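Skinditz Kitchen Words

A list of everyday household vocabulary, with notes on how people say and spell it

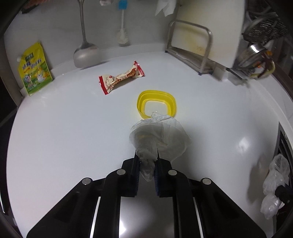
A crumpled plastic bag and a small yellow lid on a white countertop.

Welcome, and thank you for stopping by! Skinditz Kitchen Words is a collection of 3716 short entries covering the names people use at home for the things they cook with, wipe up with, wrap food in and stuff into drawers. It started as a side list for the Plosex spelling project and then kept growing, because everyone we asked had another word for the heel of a loaf (we now have far too many of those, and we love them all).

What is in an entry

Each entry has a headword, any other spellings we were given, a plain definition, one sample sentence, and the town where the word was collected. Most come from Rainer and Grastitz, so please don't treat the list as a picture of English in general. Rainer leans heavily toward baking words, and Grastitz has a wonderful run of terms for leftovers.

Files

words.csv holds the full list, one entry per line
sentences.txt holds the sample sentences only
towns.csv holds the town codes
changes.txt holds the notes for each release

Everything is saved as UTF-8. If your spreadsheet program turns the accents into gibberish, pick the encoding by hand when you open the file and they should come back fine.

How we collected it

We used paper cards, mostly, and typed them up over a long February. Over 2000 cards came in, many with several words squeezed onto one side. A second reader went through every definition, and 7 entries are still marked "unsure" because the handwriting beat both of us.

Known problems

Brand names used as ordinary words are handled unevenly. Plurals are missing for the first 100 entries, and "dish towel" and "tea towel" still point at each other in a circle.

Using the list

You are welcome to copy, trim or rework it for school or hobby use. Please keep the town codes with the words if you can, and send corrections along with the entry number.

Last updated July 10, 2026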